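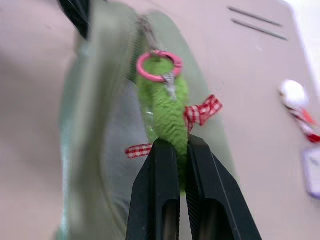
July 2018
Sugden lab, bag bench
Present: me, Jingyi Tang. Zihan Deng joined after lunch.

Really good day. We finally ran the Matar policy with the wrist view switched on for the close-in part, and the difference on the charm is much bigger than I'd dared hope for.

Recap for anyone picking this book up cold. The bag task has two halves. One arm steadies the sage-green bag at one end, the other takes hold of the soft green charm by the zip. The steadying half has been fine for weeks. The charm half has been miserable, as the thing is fuzzy, it squashes, it swings on its clasp, and from the head camera the fingers hide most of it just when you need to see it. So Jingyi's idea was to let the head view choose the approach and hand over to the wrist view for the last bit of travel. Simple enough that I was a bit rude about it in December. Sorry, Jingyi!

What we ran

30 new demonstrations, all teleoperated, all with the bag in a slightly different place and turned a different way. Retrained overnight on the old set plus these. Then 44 trials, half with the handover and half head view only, order shuffled by Zihan's script so that I couldn't steer the bag placement (I do it without meaning to).

The clutter along the back stayed put the whole time, tissue box, plush bits and all. We had talked about clearing it, but the old demonstrations have it in, and I didn't want to change two things at once.

Start pose: both grippers near the bag, fingers open on the left arm, right arm in by the window side. The lopsided start suits this policy. If both arms begin well back it dithers over which one should go first, and we lose a lot of the time allowance to that. Still don't know why. Note to self — ask Zihan to plot the arm choice over time before we change the start again.

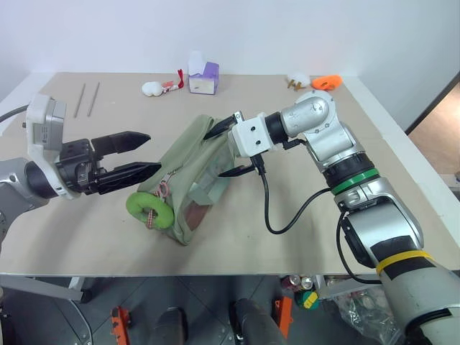
What came out

With the handover: 15 good grasps out of 22.
Head view only: 6 out of 22.

A good grasp means the charm is pinched between both fingers and is still there after a short lift. I scored from the recordings with the condition hidden, Jingyi scored them again separately, and we disagreed on one, which we watched together and called a miss. It's in the counts above as a miss.

The failures are a different sort now, and that's the bit I'm most pleased about. Head view only, the fingers mostly close beside the charm, on air. With the handover they nearly always touch it, and the misses are slips, or a finger catching the ribbon instead. The gingham bow sticks out to the side and I suspect the policy quite likes it as a target, all that red and white. We could try a run with the ribbon off, though I'd sooner teach it to cope.

Turning the bag so the long clear window faces the near edge gave the right arm no trouble. It goes in low and gets its tips over the front corner. The window does throw reflections, and I was braced for those to upset the head view, but I can't find a single trial where they clearly did. Worth a proper look with the lights changed.
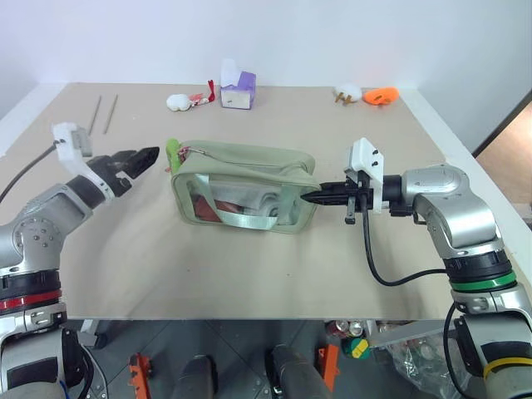 Bench notebook 6, page 44

(carried on from previous page)

Cable check: the thick one on the right wrist hangs in a long loop over the table. Clip it higher before the next session, and check it still has slack with the elbow fully bent.

Handover distance: we picked it by eye. Zihan thinks the Erner trick would work here, i.e. let the network give a confidence for each view and switch when they cross. I like it a lot, but want a plain sweep over fixed distances first, so there's something to compare it with.

Jingyi is copying the recordings to the Pralodska drive, with the scoring sheet in the same folder. Please don't rename the trial folders, the shuffle script reads them.

Next: distance sweep, then the same policy on a bag it hasn't met. Zihan has one with a much stiffer zip pull — can't wait to try it.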